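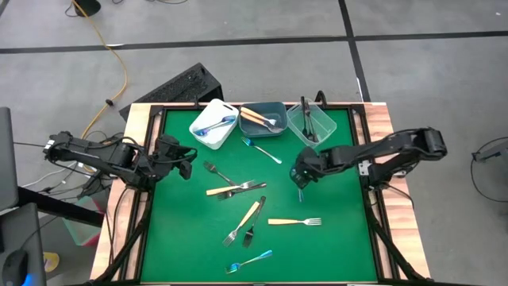 Two-arm kit on the fork sort, white, teal and clear bins at the back of the mat.

Thread: Skaltum two-arm table kit, is the sorting package worth paying for?

gristmill_207
I've been asked to say yes or no to one of these for our shop and I'm leaning no, so talk me out of it or pile on. The picture is from a bench running the cutlery task. Two black arms, one on each side of a square table, green mat, forks all over it. You sort by finish: wooden handles in the teal bin, dark metal in the clear one, shiny rainbow stuff in the white one.

The quote is $1,468 a month for the Skaltum package. That gets you the table, both arms, the sorting software and what they call guided onboarding, which as far as I can tell is a person on a video call. Minimum term is 30 months. I asked three times whether the arms are ours at the end and got three differently worded paragraphs.

What bothers me is that the sales page talks about "mixed small goods" and every clip on it is forks. We don't sort forks. We sort returned hardware, hinges and brackets and bagged screws.

pelt_and_pine
Forks are a decent test though. Thin, shiny, they lie flat, they overlap. If it can get a fork off a mat cleanly it can probably get a hinge.

gristmill_207
Probably is doing a lot of work there. A hinge folds. A bag of screws changes shape when you pinch it. I'd want to see that and they haven't shown it.

Sezer
We had this package on trial. Same general layout, two arms and bins along the back. My short version is that the arms are fine and the contract is bad.

Longer version. The arms are light and quick enough. The grippers are two fingers and they pick up thin metal better than I expected. Where it fell down for us was anything lying across something else. It would go for the top piece, nudge the bottom one, then have to look again. Look at the two in your picture near the left arm, the wood handled one and the dark one on top of each other or under each other, I can't tell which. That's the pair I'd want to watch it deal with. The loose ones out by themselves prove nothing.

Second thing, bins. Ours were supposed to be "any container." In practice anything it hadn't been taught threw it off, and if somebody bumped a bin between runs we'd find parts on the table edge. The clear one in your shot is leaning a little. I'd ask them if that matters, in writing.

dovetail_dan
A clear bin is asking for trouble with a camera system anyway. We swapped ours for solid gray ones.

Sezer
Different kit I assume?

dovetail_dan
Yeah, Tonberg, the one-arm version. Much cheaper, slower, but I own it. Bought outright, no monthly. If it quits tomorrow I'm out the price of the arm and I still have the table.

pelt_and_pine
I keep seeing people recommend Tonberg here and then admit they use it for one job. The whole point of two arms is that they split the mat. One works the left, one works the right, you don't wait for a single arm to cross the table every time.

dovetail_dan
If they both work at once. Look at the picture again. One's up in the air with its fingers open and the other one's down near the clear bin. Could be mid-cycle, could be one waiting for the other. You can't tell from a still and I wouldn't pay for the second arm on the strength of it.

pelt_and_pine
Okay but you also can't say it's waiting. You're reading it the way you want to.

dovetail_dan
Fair. I'm saying make them show a full run with a clock in it. Start with the pieces scattered, end with an empty mat, no cuts.

Gülizar Öztürkmen
I set up small automation cells for a living, no connection with Skaltum or Tonberg, so take this for what it costs.

Please stop comparing arms. On a table that size most arms in this class will reach and most will lift a fork. What you are paying for every month is the teaching and the support. So the questions to put to the salesperson are about those. How many demonstrations does a new item need? Who does them, your staff or theirs? If you do them yourselves, do you keep the recordings when the contract ends? What happens on a night when the lights are different?

I looked at the picture for the things I would look at on a site visit. The mat is one flat color, which helps. There are cables on the floor, a yellow one behind the table and a bundle under the left side. In a lab I wouldn't care. In a shop with carts I'd want every one of those in a duct before I signed anything, and I'd want to know if the quote covers it. Usually it doesn't.

There is also a small shiny blue piece just under the right gripper, close to the clear bin. By the rules the original poster gave, shiny goes in white, and white is at the other end of the row. I can't tell from a still where it was headed. But ask how the right arm gets a piece to the left bin. Does it carry it over? Does it leave it for the left arm? Those are very different cycle times and the brochure will quote you the better one.

gristmill_207
This is more useful than everything their rep has sent me. The cable thing isn't in the quote, I just checked. "Site preparation by customer."

hollowpost
Devil's advocate. $1,468 a month is less than a part-timer where I am. Even if it only does half the job you're ahead.

Sezer
You still need the part-timer. Someone has to spread the parts out, empty the bins, and stand there when it stalls. We never got below one person within earshot. If you have somebody already at the next bench doing other work, fine, that's a real saving. If you don't, you've bought your part-timer a very expensive table.

hollowpost
Did it stall that much?

Sezer
2 or more stops on most shifts that I was there for. Some of those were us. Somebody set a coffee on the mat once.

hollowpost
Well, that one's on you then.

Sezer
Sure. It's also what happens in a shop.

pelt_and_pine
For balance, we're in our second year with Skaltum at the Skadcombe site and I'd renew. We do plastic clips and caps, four types, never overlapping because they come off a vibrating tray. Support picks up the phone. The one big software update in September broke our bin positions and they had it fixed the same afternoon.

gristmill_207
So you have a tray feeding it nice separate parts. That's the part I don't have. My parts get dumped out of a box.

pelt_and_pine
Then get a tray. I'm serious, price one up. It did more for us than the second arm did.

dovetail_dan
Hang on, a few posts ago the second arm was the whole point.

pelt_and_pine
It can be the point and also come second to a tray.

Gülizar Öztürkmen
He's right about the tray, for what it's worth. But a tray for bagged screws is a different animal from a tray for clips. Bags hang up on each other. Test with your bags.

gristmill_207
Update for anyone following. I sent Skaltum the list: uncut run with a clock, overlapping parts, a hinge, a bag of screws, a tilted bin, who keeps the recordings. The rep came back offering a "live session" with their parts on their table. I said my parts or no session. Waiting.

I also asked about the buyout again. This time I was told ownership is "subject to the closing schedule," which is an attachment I've never been sent.

hollowpost
Okay, that one I don't like either.

Sezer
Ask for the attachment before the session. We got ours afterward and there was a return shipping charge in it, both arms plus the table, crated, at our expense.

dovetail_dan
And ask what happens if you skip the table. You've got benches already. Mine's bolted to an old door.

gristmill_207
Asked. Table is mandatory, something to do with calibration. Will post the closing schedule numbers if I ever get them. If anybody has run bagged parts on one of these, Skaltum or Tonberg, I'd like to hear how it went, good or bad.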